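Household chore automation
Last edited in April by the Andberg home technology desk
1009 shares · 8 comments

Household chore automation is the use of machines to do the small, dull jobs of a home: picking up, sorting, wiping, folding and putting things back where they came from. The field has been on the verge of success for several decades. Dishwashers and washing machines are usually left out of the definition, on the grounds that they work.

Most current research concerns the arm and the hand. A typical test bench has two arms, a tray, and a spread of similar objects that somebody would like to see in order. The job is often called tidying, though researchers prefer "rearrangement," a word that promises less.

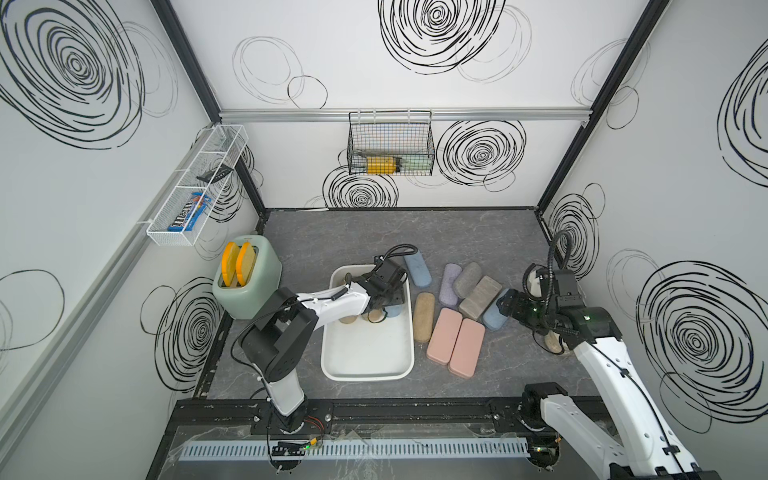 A reader in Corrigan objects that tidying is a poor test to begin with, as most people can't agree on what tidy means and a machine shouldn't be marked down for taking one side of the argument. The same reader would settle for a robot that put things somewhere and remembered where.

The objection has some support in the literature. Chore tasks are hard to score. A factory part is either in its slot or it isn't, but a drawer can be put away to one person's satisfaction and to another's despair. The Asto method, used by several small labs, gets around this by fixing the goal beforehand: certain objects, in a certain container, facing the same way. Critics note that no home has ever come with such instructions.

Soft cases, pouches and sponges are favored as test objects. They forgive a clumsy grip, and they also punish it, since a soft thing squeezed in the wrong place changes shape and is no longer quite the thing the machine planned to pick up. Objects that lean on one another are worse. A person pulls out the one underneath and lets the rest fall as they like. A machine has to decide which one is on top, and may take its time over it. 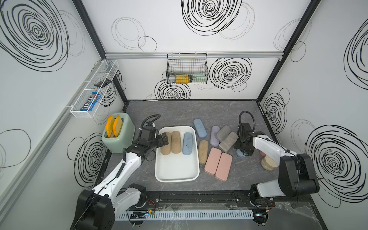
Clutter that has nothing to do with the job is another standing problem. Early systems were tested on bare tables and did well there. Put beside a toaster or a bag of candy, they had to learn that some things are to be left alone, a lesson that also takes some years to teach children. Busy patterns on walls make for a similar difficulty, and a system trained against plain white may lose its composure when moved to a kitchen with wallpaper.

Two arms

The case for a second arm is simple: people have two. One can hold a bag open while the other fills it, or each can work its own side of the table. The cost is that the arms must stay out of each other's way. Software for this has improved, mostly by making one arm wait politely for the other, so that two arms can at times be seen doing the work of one.
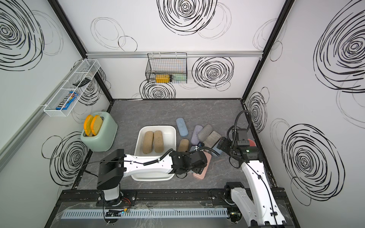
Two arms at a sorting task, with a tray and eyeglass cases.

Shop-floor use

Work in shops and small plants is thought to be closer at hand. Packing and kitting jobs repeat, the lighting stays put, and there is no dog. The packing firm Nurnusach ran arms on its accessory line for 3 months and kept them on for one product, a box with flat sides. Everything soft went back to the people who had been doing it before, and who had not been moved very far away.

Speed remains a sore point. Makers tend to show their machines in sped-up film, and buyers have learned to look for the clock on the wall. A slow machine is less of a nuisance in a plant that runs all night than in a kitchen at 6:30, when somebody needs the counter.

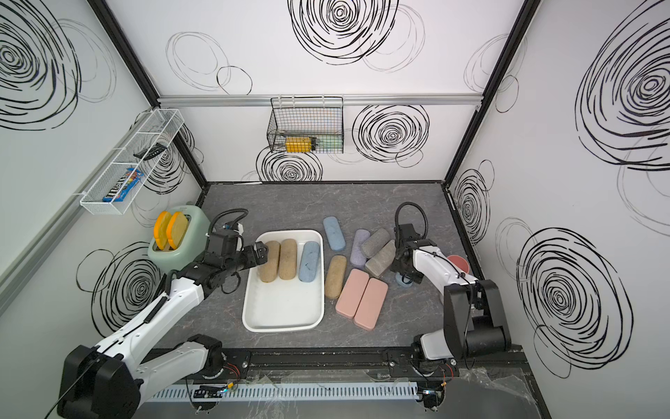 Opinion on home use is divided. One camp holds that a general chore machine will arrive once enough examples of each task have been gathered, and has set about gathering them. The other expects a run of single-purpose devices, each good at one chore and stored in a closet that will then need tidying. Both camps agree that folding a fitted sheet should be left for later.

See also: Dishwasher; Gripper; Junk drawer; Kitting

2 comments awaiting review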